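POL 415: International Security Organizations
Unit 6 handout – How summit communiqués are written and read
Instructor: Milagros Tejada

Read this before the January seminar. It covers the same ground as the lecture, with the parts people asked about last term filled in. Bring a copy, because we will mark up a text together.

1. What a communiqué is

A communiqué is a public statement issued at the end of a meeting between governments. It is usually agreed by all who attended, and it usually has no legal force. A treaty is signed, sent home for approval, and binds the states that ratify it. A communiqué is read out or posted, and the governments go home.

It still matters. Officials quote old communiqués at each other for years. A ministry asking for money will point to a sentence its head of state agreed to. A government that wants to drop a promise has to explain, at least in private, why the sentence is missing this time.

Do not confuse it with these:

Joint declaration – similar, often shorter, usually on one subject.
Chair's statement – issued by the host alone when the group could not agree. Treat the appearance of one as information.
Memorandum of understanding – signed, more detailed, normally between two or three parties.
Press remarks – what a leader says at the podium. These are the leader's own words and commit no one else.

2. Who writes it

Most of the text exists before the leaders arrive. The host circulates a draft several weeks ahead. Each delegation sends back changes, and the disputed words go into square brackets. The senior officials who work through the brackets are often called sherpas. By the evening before the summit the aim is to have only a few brackets left, and those are the ones the leaders or foreign ministers settle.

In the practice case for this unit, the host is Skanberg and the draft starts at 1576 words. Undton and Pondeck send back competing language on counterterrorism financing. Your group will get the second draft with all brackets in place. 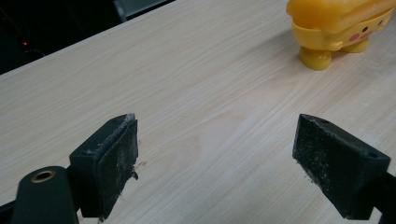
Tabletop and gripper fingers.

Look first at where the brackets fall. In the Skanberg draft they cluster in the paragraphs on financing, border cooperation and the naming of armed groups. The paragraphs on culture and youth exchange have none. This is a common pattern, and it tells you where the delegations spent their time.

3. Verbs

The verb at the start of a paragraph carries most of the meaning. From weaker to stronger:

notes
takes note with interest
welcomes
encourages
calls on
urges
agrees to
commits to
decides

"Notes" means the group has heard something and takes no position. "Welcomes" is approval. "Calls on" and "urges" are directed at someone, so ask who. If the target is "all states," the sentence costs little. If one state is named, somebody argued for that name and somebody else probably argued against it.

"Agrees to" and "commits to" should be followed by an action, a body to carry it out and a date. Check for all three. In many texts you will find the action only.

4. Partnership language

The word "partnership" turns up in nearly every security communiqué between a large power and a regional group. It has no fixed meaning. Compare:

(a) "The leaders affirmed their strong partnership."
(b) "The leaders agreed to establish a partnership on border security."
(c) "The leaders agreed that the partnership's secretariat will be based in Undton and funded in equal shares."

Only (c) tells you where the thing is and who pays. Version (b) is a decision without a mechanism. Version (a) describes a mood. When you summarize a text for your memo, keep these apart and do not report (a) as though it were (c).
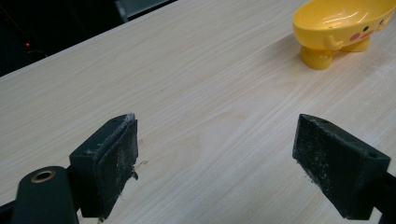
The same care applies to numbers. A pledge of 40 million may be new money, money already announced, or a ceiling that will never be reached. The communiqué will rarely say. You find out by going back to the previous year's text and to the budget documents of the state making the pledge – slow work, but there is no other way to do it.

5. The Schwerdtfeger method

For the memo we use the comparison sheet from the Schwerdtfeger reader, page 77. It has four columns:

Old text – the sentence as it stood in the last communiqué.
New text – the sentence now, or "deleted."
Change – the exact words added, removed or moved.
Likely source – which delegation wanted the change, and your evidence.

Fill in the first three before you touch the fourth. Students who start with the fourth column tend to find what they expected. "Unknown" is an acceptable entry and will not lose you points.

6. Common mistakes

Treating the host's opening speech as part of the agreed text.
Quoting a news summary in place of the communiqué.
Ignoring footnotes. Reservations are often put there.
Working from one language version when two are official. If they differ, say so.

7. For the seminar

Read the second draft twice. Pick one bracketed paragraph and write wording that Pondeck and Undton could both accept, no longer than 40 words. Be ready to say what each side gives up. Memos are due at the start of the following class, on paper, with the comparison sheet stapled to the back.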